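Draklow paper mill, August open day

We got to Draklow just before 10, early enough to park by the weir, and I'm so glad we did! By eleven the queue went back past the gatehouse. I have wanted to see inside this mill since I was at school on the other side of the river, and it only opens to visitors once every 2 years.

Our guide was Ieva Org, who runs the finishing floor. She started us at the pulp vats, where you can put your hands in (do, it feels like cold porridge), and then took us up to the old rag loft. The floor up there is original and it bounces. They once kept 1,474 bales in it over a single winter, and she showed us the ledger page to prove it.

The best part for me was the sheet forming. You dip the mould, lift it level, give it a shake — and there it is, paper, or in my case something with a hole in it. My second go came out better and is now drying under a dictionary at home. They make about 100 sheets a day by hand, mostly for Flalwood, the bookbinders, and the rest comes off the machine.
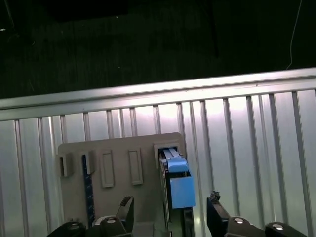 After that we had tea in the yard and I spent far too much in the shop. The Veltness cream laid is lovely with a fountain pen, no feathering at all. I also bought a pad of the heavy Strazds, which I haven't dared touch yet. Go in the morning if you can, and wear shoes you don't mind getting splashed.

Comments (3)

marlpit: Is the loft all stairs? My mum would love it but her knees won't.

Author: Two flights, quite steep, sorry. The vats and the shop are on the level though.

inkyfingers: Seconding the cream laid. I bought three pads last time and they're all gone.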